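Muvix app review: planning a summer of free concerts from your phone

Published: 9 December 2019

I go to a silly number of outdoor shows. Last July I had a paper calendar on the fridge, three venue newsletters in my inbox and I still managed to miss the one Motown night I'd been waiting for all year (I turned up the day after, with a folding chair, to an empty park). So when my neighbor told me to try Muvix, I paid for a year and put it through a whole season in Banumville.

The idea is simple. You pick your town and how far you'll drive, and it pulls every free or cheap live show into one list. Mine found 191 events between Memorial Day and Labor Day, and I made it to 47 of them, which my husband says is a problem!

What I love: the rain alerts. Twice I got a message that the park show had moved indoors before the venue had even changed its own page. The parking notes are great too, because other users write them and they get very specific – which lot floods, which gate has the short line for the restrooms. And the filter for tribute bands works really well, if that's your thing. It's very much my thing.

What I don't love: the genre labels. Anything with a guitar and a chorus ends up under Pop, including a bluegrass trio and, one weekend, a church handbell choir. The map is slow once you zoom out past the county line, and it ate more than 900 megabytes on my phone before I figured out how to clear the saved posters.

I also tried Barnov for a couple of weeks to compare. It looks nicer and the seating charts are better, but it only lists shows that sell tickets, so for bandshell season it's not much use.

Muvix costs 52 dollars a year. I winced, and then I renewed it. If you only go to two or three concerts a summer, stick with the free version and put up with the ads. Next on my wish list is a way to share my list with my sister without sending her nine screenshots.

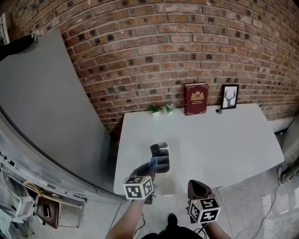 By Ayanda Gumede | Music & Going Out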